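Barros Wiki > Packing hall > Strap station
How to teach a strap pick with the hand gripper

For everyone on the strap benches, both shifts. Written fast because the Torier cell goes live on the small orders first and people keep asking me the same four things at the coffee machine. If something is wrong, fix it or tell me. – Margarida Valente

Before you start

You need a login on Zodska (the recording software, it's on the bench PC). Your normal badge number works. If it says "no role" get Gonçalo Rebelo to add you, takes him a minute.

You need a hand gripper. Sign it out on the sheet. Write the gripper number, not just your initials.

You need a bin of straps. Real ones from the current order, not the sample bag. The sample bag straps have been handled so much they've gone flat and the robot learned to pick flat straps. We lost most of January to that.

You do not need to know any programming. If a screen asks you for something that looks like programming, close it, you're in the wrong menu.

Time: a session is 40 takes. Once you know what you're doing that's 45 minutes. The first one will take a lot longer, that's fine, the rate board is switched off for you while you're recording. More on that further down.

Step 1. Set up the bench

Clear what you don't need. A rack or a tray can stay if it's normally there, the cell has to cope with racks and trays. Coffee can't stay.

Put the bin on your left or on your right, whichever you'd use for packing. Don't copy the person next to you. Bekonent, who built the cell for us, want the mix.

Check the lights are all on. If one tube is out, note it in the comment box and carry on.

Step 2. Check the gripper

Squeeze it open and shut a few times. Both jaws should move together. If one drags, swap it, put the bad one in the red crate with a note.

Look at the pads on the inside of the jaws. Fluff builds up on them. Pick it off with your fingers or use the lint brush. No compressed air please, it goes straight in the linkage.

Look at the lens. Wipe with the blue cloth, only the blue cloth.

Step 3. Start a session

Zodska > New session > Soft goods > Strap, plush. There's also "Strap, webbing", that's a diffrent job, don't use it for these.

Pick the order number from the list. Wait for the beep. Do one open-close in the air so it knows where the ends of travel are. Second beep. Now you can go.

Step 4. The pick

Come in with the jaws upright, one each side of the strap. Slow. Slower than you'd ever pack.

Close until it's held and stop. Plush straps squash a lot, so it's easy to keep squeezing when you've already got it. You want the pile pinched between the pads and the strap not able to slide. Past that you're only teaching the robot to crush things.

Let the rest of the strap do what it wants. It will arch up over the side or flop down behind, leave it. Everybody's first instinct is to reach over with the free hand and tidy it. Don't – the cell has no free hand. Keep yours on your knee if you have to.
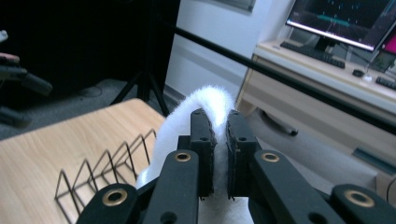 Page last changed: May 15, 2025 by M. Valente (Step 4 reworded, Step 7 new)

A hold like the one in the photo is a good one to be aiming for. Strap goes up and over and comes down through the gap, both pads on it. Keep the take.

Step 5. Lift, carry, place

Lift straight up first. A hand's height or so above the bench before you go sideways.

Carry it to the tray. No swinging. If the loose end catches on something, stop, back off, free it with the gripper, keep going. Keep that take! Catches and recoveries are the most useful thing we record and people kept deleting them because they looked clumsy.

Lay it in the tray with the fluffy side up. Open. Wait one breath. Lift away.

Press the foot pedal to end the take. Pedal once. Twice deletes it.

Step 6. Mark the take

Three buttons come up.

Green: picked it, placed it, no drop.
Yellow: got there but something went wrong on the way. Catch, regrab, upside down and turned over.
Red: dropped it, or your phone rang, or the pedal went early.

Don't agonize. Gonçalo looks through the yellows anyway. And please don't mark everything green because you think someone is scoring you. They aren't. See below.

Step 7. Hard straps

New section. After your 40, if you've got the time and the patience, do 5 hard ones. Hard means whatever you find hard. Two stuck together. One folded back on itself. The hook side grabbed onto the plush of the next one so you have to peel it. You know these much better than Bekonent do. Their list of "edge cases" had four things on it, our bench had filled a page by lunch.

Mark them H in the comment box and write a few words. "Stuck pair, peeled from the short end" is plenty. How you peel matters. Short end first or from the middle, which way you turn your wrist, all that. I've packed these for years and had never once put it in words before this.

Step 8. Finish up

End session. Wait for the upload bar, it can sit at the end for ages, leave it. If you pull the plug there the whole session is gone and I'm the one who has to tell you.

Gripper back on its hook, sign it in. Straps you've handled go back in the normal bin, they're fine to ship.

Problems

No beep. Cable. Push it in till it clicks.

Beep but the picture on the screen is frozen. Close Zodska, open it, start a new session. Takes you've already done are safe.

Strap keeps slipping out. Fluff on the pads nine times out of ten. Clean, try again. If it still slips the pads are worn, red crate.

Strap won't let go when you open. It's hooked on the pad edge. Give it a small shake, mark the take yellow, carry on.

Wrist hurts. Stop. Don't finish the 40. The grippers are heavier than they look and the grip is a bit big for small hands, smaller ones are on order. No more than one session per person per shift until they come, and that's a rule now.

What this changes for you

People ask about this more than about the pedal, so it goes on the page.

The target is 3,000 takes for plush straps. After that Bekonent train it, the cell runs the small orders on the night shift, and we see. Runs with somebody standing next to it, to be clear. That somebody is one of us, on the same pay grade or the one above.

What the cell takes over: picking single straps out of the bin and laying them in trays. The part where your shoulder goes after lunch.

What it doesn't: checking stitching, matching pairs, stuck bundles (for now), rework, anything for the medical customers. Also filling the bin for it, which is a job that didn't exist before and is duller than I'd like. We're rotating that one. Put your name down if you have strong feelings about which days.

Jobs. I asked for it in writing and we have it, it's pinned on the board by the lockers. No one goes from the strap benches because of the cell, and that holds until the end of the first contract year. After that it's talked over again. I'm not going to write more than what's on the paper. Read it yourself, ask me or your rep.

Rate board. Off for you while a session is open. Comes back on when you end it. If your numbers look low on a recording day, tell Gonçalo the same day, he can correct it. A week later it's a form.

Who sees the recordings. Bekonent's training people and Gonçalo. Your badge number is taken off before it leaves the building. The lens sees the bench and whatever is behind it, and that can include a colleague's hands or a screen. So: lock the order screen if it has customer adresses on it, and tell the people near you that you're recording. If somebody doesn't want to be in it, move benches. No argument, no asking why.

Saying no. You can. It's voluntary, there's packing to do either way. A couple of people have said they don't want to train the thing, fair enough, they do not get asked again.

My own view, for what it's worth. First weeks I hated it. Felt slow and stupid holding that thing after years of doing it with my fingers. Now I quite like a session, it's quiet, you get to do one strap properly. I still wouldn't want to do it all day. And I'd like the names of the people who did the recordings somewhere on that cell when it's running, I've asked for that too, no answer yet.

To do on this page

– Photo of the pad wear limit
– Left-handed grip, waiting on Bekonent
– Webbing straps get their own page (Gonçalo)
– Translate Problems section for the night shift

Questions: strap bench 2, or leave a note in the comments under this page. Comments get read at shift change.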